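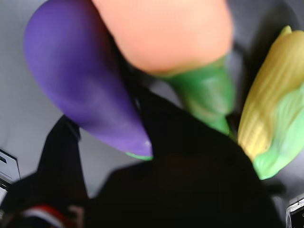 玩具茄子、胡萝卜和玉米

Flirnton 看图说话卡（60 张装）
出品：Murkent
销售：Nallell 幼儿教具店
适用年龄：4 岁起
页面更新：2026年7月4日

状态：有货

先说我们的态度

看图说话卡在教具里属于最难卖出花样的一类，也是宣传语最容易失控的一类。一盒印了画的硬纸片，到了有些页面上就能“激活语言中枢”“领先同龄人”，还能顺带治好内向。我们进这盒卡之前犹豫了很久，进了之后把厂家给的文案删掉了大半。留下来的是下面这些，读起来可能不太像在卖东西，想看热闹一点的版本，盒子背面有。

Flirnton 是一盒无字图卡。大人和孩子坐下来，翻一张，说一说画里有什么、谁在干什么、接下来可能怎样。玩法就到这里。卡片自己不会发声，不连手机，也没有扫码听故事。孩子说得多不多，很大程度上看旁边那个大人愿不愿意闭嘴等一会儿。

如果您买它是希望孩子自己拿着玩，您去做饭，那我们建议别买。试用的时候我们放手让孩子单独玩过，卡片很快变成了停车场、地砖和飞镖。当地砖用挺好的，只是不值这个心思。

盒内有什么

图卡 60 张，单面彩图，背面为纯色，以底色区分类别
硬纸分隔片若干
说明折页 1 份，中文
天地盖纸盒

厂家旧版叫 Parisi，画面和现在这版有相当一部分重合。已经有 Parisi 的家庭没有必要再买，除非旧的那盒已经散得凑不起来。厂家把 Flirnton 称作“全新升级”，我们对照着看过，升级主要是纸厚了、圆角大了、去掉了卡片底部的提问文字。最后这一点我们认为是真的改进，后面会讲。

规格

尺寸：方形，边长 9 厘米
材质：覆哑膜卡纸
边角：圆角
文字：正面无字
包装：纸盒，无塑料内托
洗涤：不可水洗，可用拧干的布擦

覆膜能挡住手指印和少量果汁，挡不住整张泡进水里。咬过的角会起层，起层之后越抠越大。我们店里的样品就是这样，您到店可以看见。

卡片分成 4 类

单物卡
画面中央只有一样东西，背景干净。最简单，也最容易被用坏。许多大人拿到单物卡就开始考试：“是什么？什么颜色？”孩子答完，谈话就死了。单物卡适合热身，或者留给刚开始说长一点句子的孩子。您要是只打算用这一类，去买一本便宜的认物书更划算。家里厨房的东西也行，抓得着，还闻得见。

动作卡
一个人或一只动物正在做一件事。浇花、穿靴子、把椅子拖到窗边。动作卡是整盒里我们最满意的部分，画师没有把表情画得太满，看得出在忙，看不准高兴还是着急。孩子会自己补，有时候补得相当离奇。

场面卡
集市、车站、下雨的院子，人多，东西也多。厂家认为它们最能体现“观察力训练”，我们没有看到能支持这句话的依据，所以没有写进上面的介绍。场面卡的实际问题是有些画得太密，边长 9 厘米的一张纸装不下那么多小人，光线差一点就看不清。大人戴着老花镜陪玩时尤其恼火。

连续卡
两张一组，一张在前一张在后，中间发生的事没有画。装水的桶和翻倒的桶，扣好的书包和敞开的书包。前后顺序可以调换，调换了也讲得通，说明折页里对此写得含糊，好像有标准答案。我们的建议是不必理会那一段。

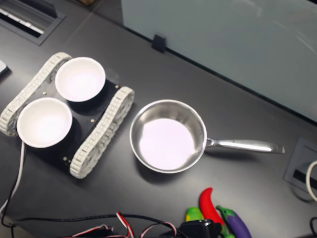
白色圆碗与深灰色桌面

厂家说的，和我们能说的

“显著提升词汇量。”
我们不知道。孩子在这个年纪，不买任何东西，词汇也在往上涨。要把涨的那部分算到一盒卡片头上，需要有对照，厂家没有给我们看过。大人经常跟孩子说话、听孩子说话，总归是好事，卡片至多给双方找个话头。

“专注力训练。”
不认同这个说法。孩子对感兴趣的画看得久，对不感兴趣的看一眼就走，卡片和别的东西一样。坐不住就收起来，过几天再拿，比硬撑着翻完有用。

“为入学打基础。”
要看怎么理解。能把一件事从头说到尾，让没看见的人听懂，这确实用得着。可这种本事在饭桌上、在回家路上也练得到，并且材料是现成的：今天谁抢了谁的铲子，午睡时谁在被窝里唱歌。卡片替代不了这些。如果一天里只有一小段说话的时间，请先留给孩子自己的事。

“专家推荐。”
我们问过是哪位，没有得到名字。盒子背面仍然印着，我们没有办法撕掉。

“环保油墨，安全无忧。”
检测报告我们有一份副本，可以发给您，随时找客服要。“无忧”两个字不在报告里。

无字，是优点还是省事

旧版 Parisi 每张卡片底下印着一行提问，比如“小猫为什么不开心？”问题在于画里的小猫未必不开心。问题一印上去，大人照着念，孩子照着猜，猜的是大人想听什么。新版把文字去掉，厂家说是出于理念，我们猜想也省了一道排版和日后翻译的成本。两种说法不冲突，结果对使用的人是好的。

代价也有。不擅长起头的大人拿着一张无字画，容易僵在那里。说明折页给了一些例句，语气偏课堂，念出来孩子会用奇怪的眼神看您。我们自己用得比较顺的是下面几句，您可以随便改：

咦，他要去哪儿啊？
我看不懂这里，你看呢？
刚才肯定出了点什么事。
要是你在里面，你站哪儿？
然后呢？（用得最多，也最省力）

也可以先不问，说一句自己看到的，说错也没关系。大人说错的时候，孩子纠正起来句子特别长。

别一次拿太多

新盒子到手，整副摊开，孩子抓一把，哗啦一下全混了，接下来的时间都在捡。我们的做法是每次抽 2 张，放在桌上，其余的连盒子收到够不着的地方。两张说完还想要再添，不想要就算了。按这个用法，一盒能用很久，也不会让人看着一大摞没翻完的卡片心里发慌。

重复是允许的。同一张画连着讲好几天，讲的故事每天变一点，或者一个字都不许变，两样都正常。大人先腻是常有的事，忍一忍，或者偷偷换一张。

不要用来录像展示。镜头一举起来，平时说个没完的孩子就只剩“嗯”和“不知道”，家里气氛也跟着坏了。如果想记下来，等孩子走开后写几个字在本子上，日后翻看更有意思。

年龄标得对不对

厂家标 4 岁起，上限没写。我们觉得下限大体合理，单物卡和动作卡可以早些拿出来，由大人拿着；场面卡和连续卡则要看孩子，有的过了生日好久仍然没兴趣。页面上的年龄只作参考，别因为盒子上的数字去怀疑孩子有什么问题。

反过来，如果您确实对孩子的说话情况有担心，比如听不太懂别人讲什么，或者原来会说的后来不说了，请带孩子去找医生或语言方面的专业人员看看。卡片解决不了这类事，我们也没有资格判断，客服同样没有。买一盒教具在家“先试试”容易耽误时间，这种订单我们宁可不接。

双语家庭常问能不能用。无字卡在这一点上占便宜，说哪种话都行，混着说也行。说明折页只有中文，看不懂折页不影响使用，前面讲过，它本来也不太好用。

给幼儿园和托班的话

有老师问一盒够不够一个班。集体围着看边长 9 厘米的卡片，坐在后面的孩子什么也看不见，老师举得再高也是一小块颜色。想要集体活动，请选大开本的挂图或者图画书。这盒卡适合角落里一对一，或者一个大人带两三个孩子。

耐用程度按家庭使用设计。班里人手多，翻得勤，边缘磨白得快。厂家不单卖补充卡，丢一张就少一张，我们跟厂家提过，回复是“会考虑”，从 4 月等到现在没有下文。连续卡丢掉其中一张后，剩下的那张可以并进动作卡里用，不至于作废。

分隔片的设计我们不喜欢。它和卡片一般高，插进去之后根本看不出在哪里，找的时候还得一张张拨。自己剪几片高一点的硬纸换上就好，鞋盒纸正合适。

画得怎么样

平涂，颜色不刺眼，线条收得干净。人物没有一律咧嘴大笑，这在同类产品里不多见。家里的样子画得杂一些，有爷爷做饭的，有妈妈修自行车的，也有一张谁也不在、只剩一把伞靠在门边，店里几个人都最喜欢那张。

挑剔的地方：动物的脚画得潦草，鸭子和鸡凑在一起不太好分；有张车站的画，钟面没有指针，孩子很快会发现，然后问您为什么。厂家说是印刷时漏掉的，下一批改不改没有说定。冬天的画偏多，夏天的偏少。

色差是有的。不同批次的底色深浅不一，两盒混在一起会分错类。单买一盒的家庭不受影响。

和别的东西比

和图画书比
预算只够买一样时，买图画书。书有前后，有好句子，睡前还能用。卡片的长处是短，等饭的工夫能说一张，随时可以停。

和有声点读卡比
点读卡由机器说，孩子听。Flirnton 由孩子说，大人听。两者放在一个货架上卖，用途差得远。想让孩子安静一会儿，选点读卡更诚实些。

和家里的照片比
老实讲，照片常常赢。手机里挑几张出门玩的洗出来，孩子能说的比哪张画都多。我们卖卡片，这句话仍旧要写在这里。卡片比照片多出来的，是画里那些人孩子不认识，可以随便安排他们的命运。

和自己画的比
画得再糟也行。孩子不太在意透视。

常见疑问

会不会有气味
开盒时有纸和覆膜的味道，敞开放一放会淡。对气味敏感的家庭可以先到店闻样品。

可不可以当奖励
我们不赞成。看一张卡换一块饼干，用不了多久饼干就成了正题。

孩子总是乱讲
画里是牛，偏说是邮递员。随他去。牛也可以送信。只要他愿意把送信的过程讲下去，您就已经得到这盒卡能给的东西了。

孩子一句话不说
您讲您的，讲短些，或者安安静静一起看看也行。连着几次都没有兴趣，就收起来，别劝。我们收到过整套几乎没拆过的退货，附言写着“他只要挖掘机”。完全理解。整盒里没有挖掘机。

左右手、拿笔、认字有没有帮助
没有。它和写字没有关系，客服如果跟您说有，请告诉我们。

能不能送礼
可以，盒子体面。收礼的人有没有时间陪玩，您比我们清楚。

退换

未拆封或已拆封但卡片齐全，签收后按店里通行的退货规则办理，规则见页底链接。缺卡、印刷错位、裁切歪斜，拍照给客服，我们换整盒，坏的那盒您留着或者寄回都行。咬过的不换。

“孩子不喜欢”也算理由，照样退。我们不会追问，也不会发一长串话术劝您再坚持几天。寄回前麻烦点一下卡片是否齐了，沙发缝里先摸一摸，多半在那儿。

库存与补货

现货从 Nallell 仓库发出。Murkent 补货时间不固定，页面显示缺货时可以登记到货提醒，提醒只发一次，不会附带别的广告。旧版 Parisi 已经不再进货，店里剩的几盒外盒有压痕，需要的话到店问，线上不卖。

评价区说明

评价由买家填写，我们只删广告和骂人的话。说不好用的评价都留着，写得具体的会顶到前面。请注意有些评价提到“一周就会说完整句子了”，我们没有办法核实，也不打算拿来当宣传。

相关商品

Flirnton 空白卡（同尺寸，自己画，纸面未覆膜，彩铅和蜡笔都上色，水彩会起皱）
Murkent 大开本挂图（适合集体使用，挂绳偏短，建议自备）
Nallell 布面收纳袋（装得下整盒，普通信封也装得下一半）

加入购物车
登记到货提醒
索取检测报告副本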